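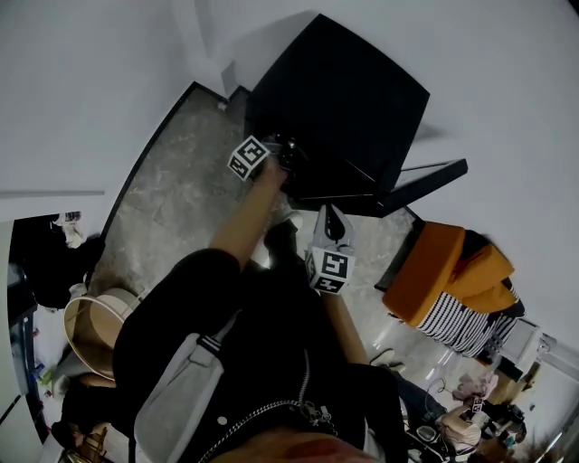
Grippers in both hands, near the black chair.

Jirnis open day, Sun 23 November

Jirnis is a spice and rice merchant in an industrial estate behind the railway line, and once a year they let the public in. I have been buying their long grain rice for ages and had never seen where it gets packed, so I put my name down when the email came out. Tickets were free but you had to pick a time. I got the second tour of the morning.

Parking is on the street. The entrance is on the side, past the loading dock, and the sign is easy to miss. You sign in, put on a hairnet and a pair of paper overshoes, and leave your bag in a locker if you are going into the packing area.

Our guide was Tyra Berge, who buys the rice. She started us in the warehouse, where the sacks are stacked on pallets and the aged basmati is kept apart from everything else. They hold it for a year before selling it. She passed round two small dishes, one of new rice and one of aged, and the aged grains were noticeably more yellow. Her advice for pulao was to soak the aged rice for half an hour and drain it well, then cut back the water a little if you are using a heavy pot with a tight lid. New rice she would only rinse. I have been soaking both the same way, which probably explains some sticky dinners.

The cleaning line was next. It is loud, and we were given earplugs. Rice goes over a set of sieves that take out broken grains and husk, then past an optical sorter that kicks out anything discoloured. The broken rice is bagged separately and sold cheaply under the Antal label. Tyra said it makes good porridge and good kheer.

After that came the spice room, which was the part I had come for. They roast cumin and coriander in small batches and grind to order for restaurants. The household blends are sold as Miliris and there are 3 of them: a garam masala, a biryani blend and a plain curry powder. We smelled the garam masala straight from the grinder and then a jar that had been open for months – the old one had hardly any cinnamon left in it. I went home and threw out two jars.

The tour finished in the test kitchen with lunch. It was cumin rice with peas, a thin dal, cucumber raita and a lime pickle. The rice was very plain, just ghee, cumin, a bay leaf and salt, and every grain was separate. There was also a tray of lemon rice with peanuts that went quickly. Tea was extra.

The shop is open on tour days only. Prices were a bit under what I pay at the supermarket. I bought a 4 kg bag of the aged basmati, some green cardamom and the biryani blend. They take cards.

Wirivia, the flour mill on the same street, was meant to be open as well but had a notice on the door saying their day had been moved.

A few practical things. The warehouse is cold, so bring a jumper. The floor is flat all the way through and there is a ramp at the side entrance. Children are welcome in the warehouse and kitchen but can't go past the yellow line in the packing area. Allow two hours with lunch, and eat a light breakfast.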